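# Wummont Household Panel, Edition 4

We've been putting out the Wummont panel long enough now that most people who write to us already know what they want, so if that's you, skip down to the ordering part with our blessing. For everybody else, welcome, and pull up a chair.

The panel is a survey data set on how households earn, save, borrow and lend to one another. It follows over 2,000 households in the Clerkcombe valley, the same ones each round wherever we can manage it, and it asks them the kind of questions that national surveys tend to leave out (who did you borrow from last month, did you pay it back in cash or in work, would you ask the same person again?). Edition 4 adds the November round, and with it a full set of informal lending questions that people have been asking us for since the very first release.

Mbali Modise designed the new module and wrote most of the codebook, and I can't say enough about how readable it is. There are 92 variables in the household file and 79 in the individual file, and every one of them has the question wording printed next to it, along with the skip pattern and a note on anything that changed from Edition 3. 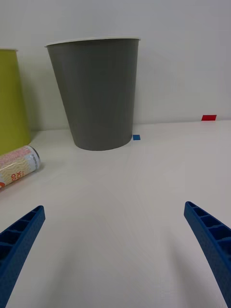
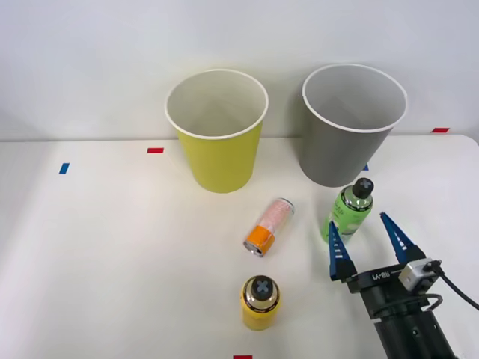
The spending diary is the piece we get the most mail about, and it has grown up a good deal in this edition. Respondents now record small purchases by item, and the item list goes down to a level of detail that I think will please anyone working on price differences between villages. A drink in a can, like the slim one lying on its side between the gray cup and the yellow-green one in the second photo, has its own line, separate from drinks bought by the glass, and the two no longer have to be pulled apart by guesswork. Older diaries have been recoded to match as far as the original entries allowed, and where they didn't allow it you'll find a flag.

## What you get

- Household, individual and diary files, in CSV and Stata formats
- The codebook and the full questionnaires
- Sampling weights, both cross-section and panel
- A short guide to merging rounds, with sample code by Aslı Kocabaş

Village names are replaced with codes in the standard license. If your work needs the real locations, write to us first and tell us a little about the project, and please allow 10 working days for an answer.

## Ordering

Sellora handles licenses and downloads for us, and they've been very good to deal with. Academic and student licenses cover one project and everyone working on it. Libraries should ask for the site license instead, which also includes Editions 1 through 3. If you bought Edition 3 directly from Awad, before the move, your license carries over at the upgrade price. Just send along the old order number and we'll sort out the rest!

Known issue: the panel weight for split-off households is missing in the first upload. The corrected file is dated 2022-03-08, so if yours is older, please download it again before you run anything with weights.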